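Apr 3, 2023
By Ngọc Bùi

Nedeljković runs the bench side of Drindgate, a small shop that rebuilds office desktops and makes up the network leads that go out with them. He has done it for 20 years and answers most questions with a measurement.

The first subject was cable. "Most of what comes back to us as a bad network card is a bad lead," he said. "The clip snaps, or the cord has been bent hard right behind the plug. You swap the lead and the fault is gone."

He prefers short patch leads in one color for bench work. Blue is the shop standard. Anything longer than 2 meters goes on a separate hook and is not used for testing.
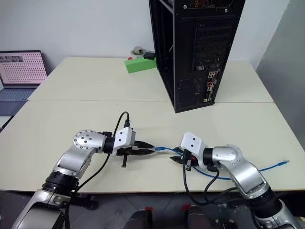
The check before a lead is plugged in takes a few seconds. "Hold it by the plug, look through the clear part, and see that all the wires reach the end. Then run the cord through your fingers. A flat spot you will feel before you see it." Leads that fail are cut in half so they cannot drift back into the drawer.

On boots he is less strict. A boot protects the clip, he said, but a stiff one makes the plug hard to release in a crowded rear panel. Celton, his previous employer, cut them off. He leaves them on.

The tables are plain and pale by choice. Dark tops hide screws. He pushes two together when a tower is being worked on, so the machine can stay at the back and the front stays free for small parts and cable.

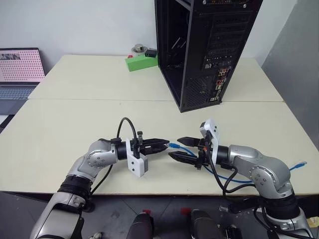
"The side panel stays off until the last test," he said. "If the link drops, you want to get at the card without picking up a screwdriver again." Each tower gets a file copy over the network, repeated 5 times, and the result is written on the job sheet. Of the last batch of 75, ordered by Ukitz in September, two were held back. One had a bent contact in the port — the other was a driver.

Asked whether he would move to premade leads only, he said the price is close now, but he would still check every one.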